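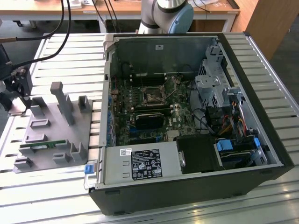 PC Hardware Basics – Unit 4 Handout
Inside the Tower: Layout and Memory
Instructor: Wilmer Correa
Vetdale Adult Technical Program, Room 206

Read this before lab. Bring it with you, along with your wrist strap and a pencil. The tower stays on its side for the whole unit, with the side panel off and the power cord unplugged.

1. Finding your way around

Start with the power supply, the long metal box along one edge of the case. Its label lists the input voltage and the output on each rail. Copy the output figures onto your worksheet. Do not open the power supply itself for any reason.

Next find the motherboard. Everything else in the case either plugs into it or is cabled to it. Locate the CPU socket first and work outward from there. 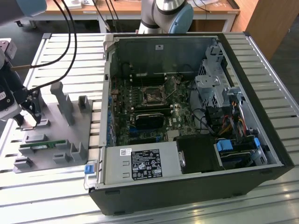 Memory is sold as modules, also called sticks. Each stick is a narrow circuit board with memory chips on it and a row of contacts along one long edge. A module that is out of the computer should be in a holder or an antistatic bag. The green one in the gray fixture beside the tower is held that way, and you can see the small black chips along its length. Hold a module by its short ends and keep your fingers off the contacts.

Desktop and laptop modules are different lengths and do not interchange. Neither do DDR3 and DDR4, even in the same length – the notch is in a different place.

2. Before you touch the board

Unplug the power cord from the wall.
Press the power button once to drain what is left in the supply.
Clip the wrist strap to bare metal on the chassis.
Move loose cables away from the memory slots.

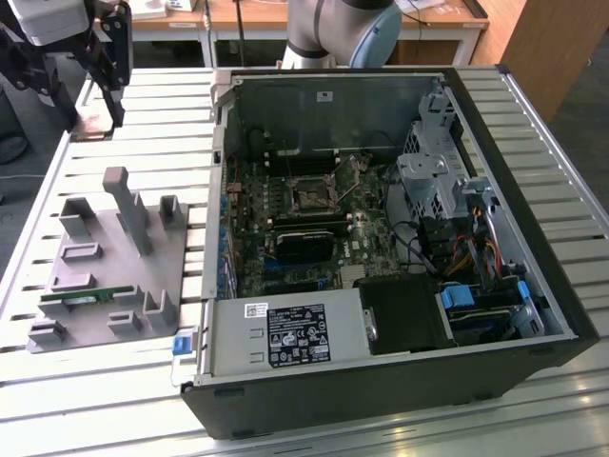 3. Seating a module

Open the latch or latches on the slot. Line up the notch in the module with the key in the slot. If they do not match, turn the module end for end and look again. Press straight down on both ends with even pressure until the latches close. Check that the module sits level in the slot.

Leave the CPU socket alone. The contacts inside it bend easily, and a bent one usually means a new board.

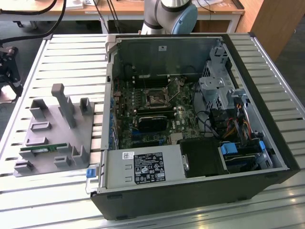
LAB NOTES

Write down the maker and the model number if you can find them. A maker's name may be printed on the board as well as on the case. The Dell logo near the heatsink is one to look for.

Worksheet 12 is due at the start of the next class. Sketch the inside of the case and label the power supply, motherboard, CPU socket, memory slots, expansion card and drive cage. Rough shapes are fine. Labels must be readable.

Spare worksheets are in the tray by the door of Room 206.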